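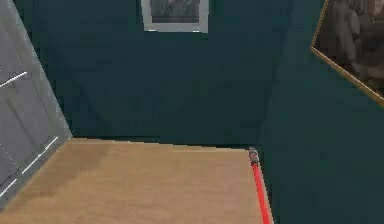 Workshop tips: when a bench arm loses its home position

A small bench arm that has worked for months can start putting things down in the wrong place overnight. The usual cause is a lost or shifted home position. Ours, a Drondex driven by the Pimilico controller, did it in July and drove its wrist into the bench top at low speed. Nothing was hurt except a finger pad.

What went wrong

The arm had been switched off at the wall in the middle of a move. On restart it took its resting pose as home, which put every stored point 27 mm too low. The controller showed no fault, as the motors were doing what they had been told. Melina Moschos noticed the motor hum change and pressed the stop button.

Before touching anything

Switch off and pull the plug. Support the forearm with one hand first: on many small arms the joints go slack without power, and the elbow will drop. Keep fingers out of the gap behind the elbow.

Finding the fault

Check the mechanical parts before the software. Try each joint by hand for play. Tighten the base screws in opposite pairs. Look along the cable for flattened spots, mainly where it bends at the shoulder. A loose grub screw on the wrist gives the same symptoms, but the error changes from one run to the next. A lost home gives the same error every time.

Setting home again

Clear the bench to the full reach of the arm. Bring it to the marks by hand, power up, and store the position. Run the first 6 moves at the slowest setting with nothing in the gripper and a hand on the stop. Wanting Tian lays a sheet of soft foam on the worktop for this and sets all heights 8 mm high until the run is clean.

Keeping it from happening again

Put the arm on its own switched socket and label it. Park it before switching off. Scribe the home marks into the casing, as pen rubs off. Test the stop button at the start of each session, with the arm moving.

Worn finger pads should be changed in pairs. Ours took 2 M3 screws each.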